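Clokik Robotics Club – Minutes of the May Meeting
Chess station project, held Sunday in the Stivell workshop, start 10 a.m.
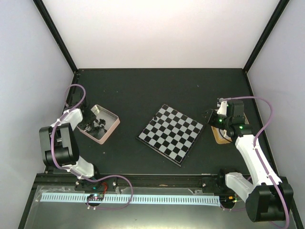

1. Opening and previous minutes

Ngân Lâm chaired. The previous minutes were approved with one correction: the supply voltage note under item 4 belongs to the left arm only. The agenda was accepted as sent out, with item 6 added at the table.

2. State of the station

Both arms are mounted on the front rail and their cables routed. The left arm serves the tray of black pieces. The right arm serves the wooden-looking tray on the other side of the board. Each arm has its own controller process, and a shared scheduler decides which one may enter the space over the board.

The board is currently set at an angle to the rail. The vision subgroup asked to keep it that way through the next test block, as the calibration routine has so far only been checked with the board square to the rail. The motion subgroup noted that the far corner is then close to the reach limit of both arms. Agreed to leave the board rotated and to log every refused move by square name.

3. Pick and place results

The motion subgroup reported on the last test block. Task: take one black piece from the left tray, set it upright on a named square, return to the rest position. The log holds 300 attempts. Most failures fall into two groups:

– Fingers close on two pieces at once when the pieces lie heaped against each other.
– Piece is gripped low and tips on release.

For the first group, a short sweep of the closed fingers through the heap before picking was proposed. It costs time on every cycle, including those where it is not needed. A second proposal was to have the vision code pick only pieces with clear space on at least one side, and sweep when none is found. The second proposal was adopted.

For the second group, the release height will be lowered in small steps and the opening speed reduced. Change one parameter per run. Several entries in the current log have both changed and cannot be used.

4. Handover between arms

Discussion of whether a piece should pass directly from gripper to gripper or be set down on the board first. Direct handover looks better at the open day, but both arms must hold position while the fingers overlap, and the scheduler does not support this. Set-down on a center square works with the code as it stands. Decision: set-down for the open day. Direct handover stays on the list for the fall term.

The scheduler timeout was raised to 875 ms after the right arm repeatedly gave up waiting while the left was still clearing the board. No timeouts since, but only short runs have been made. To be checked on a full sequence.

5. Cabling

The purple cables were discussed at length. On the left arm the loop swings wide of the base, and at full rotation it may come near the board. Options were a shorter cable, a clip on the white link, or a software limit on base rotation. Clip to be tried first. It must not pinch the cable at the elbow joint. The right arm cable is acceptable for now, provided nobody leans the spare side panel against it again.

6. Lighting

The back panel is evenly lit from above, but reflections on the clear front panel disturb people watching from the bench. The vision subgroup does not want the panel light dimmed, as thresholds would need to be set again. No change.

7. Parts and budget

Quotes were received from Curolside and Abdel Hamid for replacement finger pads. Curolside is cheaper per set but ships only in packs of 5. One pack to be ordered from Curolside. Spare actuator: deferred.

8. Actions

Ngân Lâm: order finger pads; circulate the log format with a column for changed parameter.
Vision subgroup: clear-space check for piece selection; repeat calibration with rotated board.
Motion subgroup: release height runs; cable clip on left arm; full sequence with the new timeout.
All: put the emergency stop check on the sheet by the door before powering the arms.

9. Next meeting

Same room, same start time. Subgroup notes go to the chair beforehand. Meeting closed at noon.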